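Kullus Reading Room — paper to shared records
Progress report to the Iltatora Fund, second period

Prepared by Florante Cabrera
27th July

1. Where we are

The grant was given to move the lending and membership records of the Kullus reading room off paper and into the Iltivine system. The plan said we would be finished by the end of this period. We are not, and I doubt the plan was ever sound on this point. It took the length of the shelf and divided it by the speed of a good typist, and left out the checking.

At the start there were 3000 member records to move. 2000 have been keyed in and checked against the paper. A further 249 have been keyed in but can't be matched to a living address, and I have stopped the team from guessing. The rest are waiting.

2. What the system does and doesn't do

Iltivine was sold to us as a way to cut desk time. I have watched the desk for the whole period and can't say it has. Finding a member is quicker. Renewing a loan is slower, as the screen asks for the branch each time even though the branch never changes. I raised this with the supplier in December and was told it would be looked at. It is still being looked at.

The search is good, and I'll give it that. Misspelt surnames come up where the old card drawer would have hidden them. Whether that is worth the yearly fee is a question I'd like the Fund to ask before renewal, because the supplier's own figures compare it with having no records at all.

3. Paper originals and the office

We agreed to keep the paper until every record has been checked twice. That means folders, labels and somebody sitting down for long stretches, none of which had a line in the budget. I have met these costs from the general office money and list them under section 5. 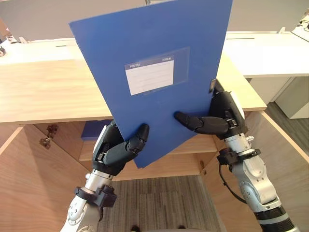
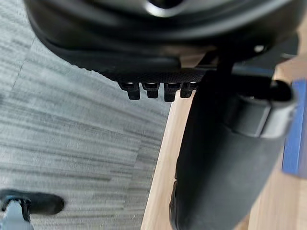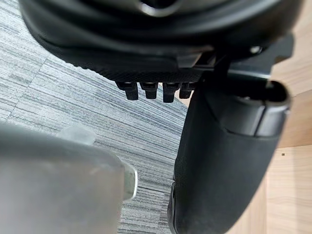

Office items, Kullus. First picture: blue document folder, label not yet filled in.

The first labelling scheme was by year of joining. It looked tidy and was no use to anyone, as members don't remember when they joined. We now label by surname, then by street. Relabelling has cost us time I had meant for checking.

4. The branch at Um

Um was meant to follow Kullus within the same period. I would advise against starting there yet. Its records are in worse order than ours, with 4 separate numbering systems in use at one time or another, and the staff have had no training beyond a short talk from the supplier. The talk was mostly about features we haven't bought.

5. Money

Spending on licences and training is within the grant. Staff hours are over. Folders, labels and office seating fall outside the agreed headings, and I ask that they be allowed under "running costs" in the next period.

6. Next period

Finish checking Kullus. Write to the unmatched members by post, once only, and close the records of those who don't reply — the rules allow this. Get a written answer from Iltivine on the branch question before any money is promised for Um.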